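16th November
By the Potura student team

Helpers wanted!! Potura is the two-arm robot project at Larnitano, and we need 10 people to try driving the hands before the Brarum contest in April. No experience needed. Sessions are 15 minutes, come to as many as you like. Tasks are small stuff, pick up a toy, move a block, that sort of thing. Snacks provded.

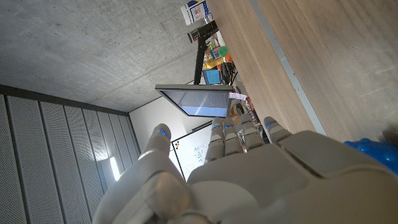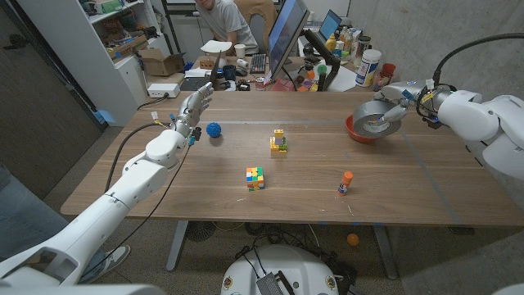
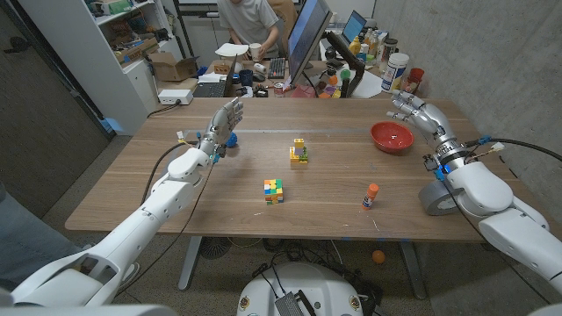

Left handers esp. welcome. Sign up sheet is on the door of room 123, Surdu building, or just knock. Closed toe shoes pls.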